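Week 4 handout: Household water, or where it all goes

Hi everyone! A few people asked me to write up what I said on Wednesday (I talk too fast, I know), so these are my notes, tidied up a little. Please read them before the next meeting and bring your water bill if you can get hold of one.

We started with the question of how much water a home uses. Most of you guessed low. I did too, the first time I read my own meter! My place in Pillville used 606 gallons in the week I kept a log, and I live with one other person and a very thirsty tomato patch. Some 109 gallons of that went on the tomatoes. The rest was toilet, shower, laundry, kitchen and bathroom sink, more or less in that order.

Remember that a log is only as good as the person keeping it. I forgot to write down two showers and had to guess. If you forget something, put a question mark next to your guess and move on. I would much rather see question marks than numbers that look too neat.

Then we got to the part I like best, the trap. Every sink drain in your home should have one, and it's just a bend in the pipe that holds a bit of water. That water sits there and blocks sewer gas from coming back up into the room. If a guest bathroom starts to smell and hasn't been used for months, the trap has probably dried out. Run the tap for a minute and see if the smell goes away.

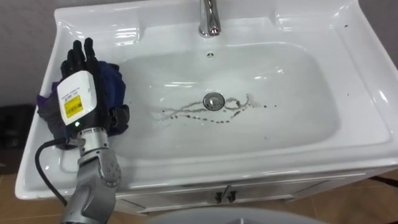 Fig. 2. Bathroom sink with a round drain stopper and, under the faucet, the overflow hole.

Somebody asked where the overflow goes. On most bathroom sinks it runs down a hidden channel and joins the drain just above the trap, so it helps with a basin that's filling too fast but does nothing at all for a clogged trap. Kitchen sinks often don't have one, so keep an eye on the tap!

Gray water came up right at the end and we ran out of time. Short version: it's the used water from sinks, showers and washing machines, and it does not include the toilet. Some towns let you send it to the garden and some don't, and the rules can be fussy about kitchen water (grease and food bits). Look up the rules for your own town before you go near a pipe with a saw.

For next time:
Keep a water log for seven days. Any format is fine, paper is fine.
Read the Konstantinidis chapter on meters, but skip the part on pump sizes.
Write up to 500 words on the biggest surprise in your log.
Find your main shutoff valve and make sure you can reach it. Don't force it if it's stiff.

If you can't get at a meter because you rent, come see me after class and we'll work out an estimate from your shower time and laundry loads.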